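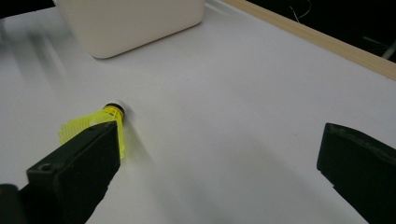
The Dotham Shuttle Challenge is an annual student robotics competition in which teams teach a robot arm to pick up badminton shuttlecocks and put them in a box. It is held each May in the sports hall of Dotham Technical College, on the one weekend the badminton club does not want it. The contest grew out of an undergraduate course in robot learning and is still run by the people who teach it.

Origins

The challenge was started by Osian Gethin, a lecturer in mechanical engineering, who had previously set his students the task of stacking wooden cubes. Gethin retired the cubes after a year in which every group passed and, in his words, "no one learned a thing, including the robots." He found the replacement in a lost property bin. The first edition had four teams and a single arm shared between them, and finished at 11 p.m. with a winning score of three shuttlecocks.

Lucyna Dudek, then a doctoral student, wrote the first full rulebook the following year. It ran to 30 pages. Later editions have cut it to 12, mostly by removing a long section on what counts as a box.

Format

Each team receives the same arm, the same two-finger gripper and a hand-held copy of that gripper with a camera mounted on it. During the six weeks before the contest, students use the hand-held version to perform the task themselves, over and over, on a tabletop. The recordings are then used to train the software that drives the arm. Teams may not write explicit instructions for where the fingers should go. Whatever the robot knows, it has to have picked up from watching its owners, bad habits included.

On contest day, shuttlecocks are scattered by a judge and each team has 30 minutes to clear as many as it can. A point is given for each one that ends up in the box. Half a point is given for one resting on the rim, a rule that has caused more argument than all the others combined. Crushed skirts score nothing, and the team pays for a new shuttlecock.

The record is 52, set by a team called Tinen, whose members had spent their spring break recording demonstrations in a borrowed kitchen. Their nearest rivals that year managed 19 and filed a protest about the lighting.

The shuttlecock as an object

Competitors tend to underestimate the shuttlecock. It is light enough to be pushed away by a clumsy approach, and when nudged it rolls in an arc, so that a robot aiming for the place where it used to be will close its fingers on air with great confidence. The skirt of a plastic shuttlecock is an open mesh that bends under pressure, while the head is firm and round. Most teams begin by grasping the skirt, move on to grasping the head, and return to the skirt in the final week for reasons they find hard to put into words.

Color matters as well. Fluorescent yellow shuttlecocks stand out sharply on a white table, and early teams did well with them in the lab. In its third year the contest added white ones without much warning. The results are recorded in the college archive under "Incidents."

Notable teams

Tinen has won twice and remains the only team to have defended its title. Devitero, formed by students from the computing department, is known for collecting over 1,000 demonstrations and finishing last, after it emerged that nearly all of them had been recorded by the same left-handed student from the same chair. The team came back the next year with several chairs and placed second.

The Kwiatkowski Cup, named for the local hardware store that donated it, goes to the team with the best written account of what went wrong. It is generally considered the harder prize to win. Entries are read aloud at the closing dinner, and the competition for it has become strong enough that some teams have been accused of failing on purpose.

Role in teaching

Participation counts for a quarter of the grade in the robot learning course. The score in the hall does not affect the grade, though students rarely behave as if they believe this. Marks are given for the quality of the recordings, the lab notebook and a short talk. Dudek, who now teaches the course with Gethin, has students swap data with another team halfway through the term and train on it. Several have described the experience as like wearing someone else's shoes.

See also

Dotham Technical College
Kwiatkowski Cup
List of student robotics competitions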